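Workshop > Robots > Pernent two-arm build > Checks before a run

My pre-run checklist for the laundry arms, with comments

I go through this every time before I let the Pernent pair near a basket, even when it's late and I just want to see it move! Comments are mine unless marked.

1. Stop button
OK. Within reach of my chair and it drops power to both arms. I press it once before anything else.

2. Fingers
OK. Wiggled each one, no play. I've put 14 on the list for the next service, meaning 14 runs, and we're on 10 now, so no panic. Look down past the fingertips at the basket too: they should sit apart and clear of the rim before you ask for anything.
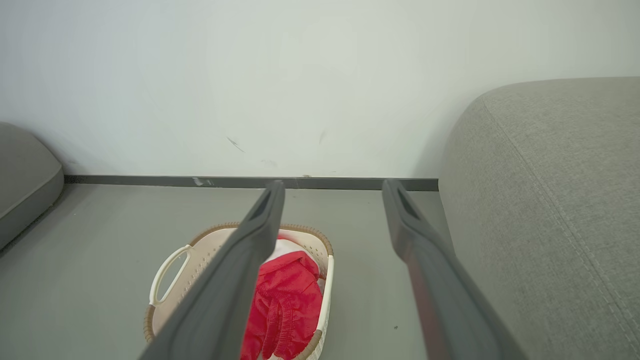 3. Cables and plugs
Needs watching. The teal plugs go in with a click (push harder than you think). There's a thin black cable on the right arm that loops out near the fingers and I'd like it clipped down before it catches on a sleeve. Jot: buy clips.

4. Floor and basket
OK. Nothing lying about for anyone to trip on, basket between the two arms. The skirting has a chip and a smear already, so I can't blame the robot for all future ones.

5. Clothes
OK. Soft things only, no belts, no zips if I can help it. The red 23 jersey is my favourite test piece as the number makes it dead easy to tell which way up it is, folds and all. Grippers empty at the start, please, both sides.
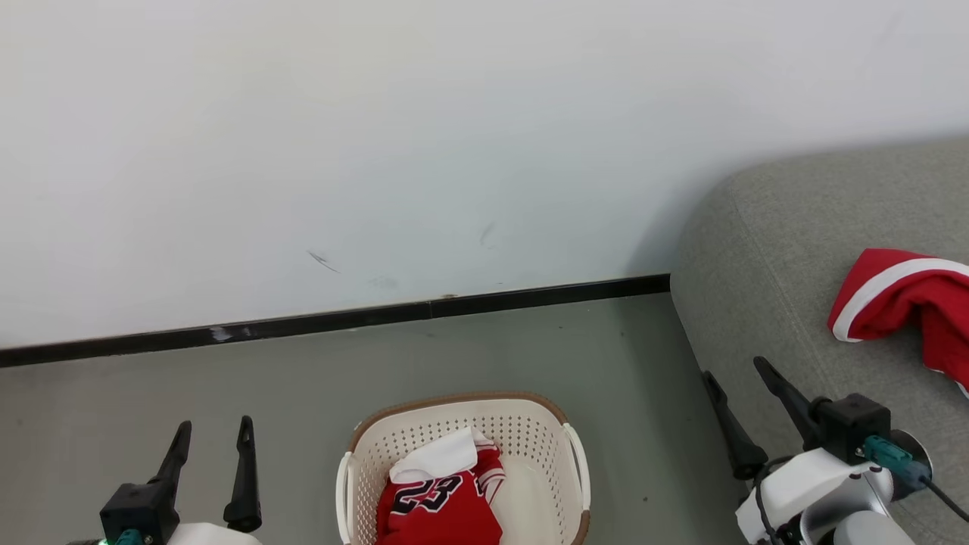
Amarasinghe reckons item 5 should come before item 4, and that I ought to be checking pockets as well, after a coin got into the Grudine washer last April.

Fair enough, pockets added.

6. Speed
Set to slow for the first 4 picks, then up a notch if I'm happy.

Recent on this site
- Meria wrist mount, second go
- Crimping teal connectors without swearing
- Stop button wiring

Contact | Copyright Pernent build notes | Back to top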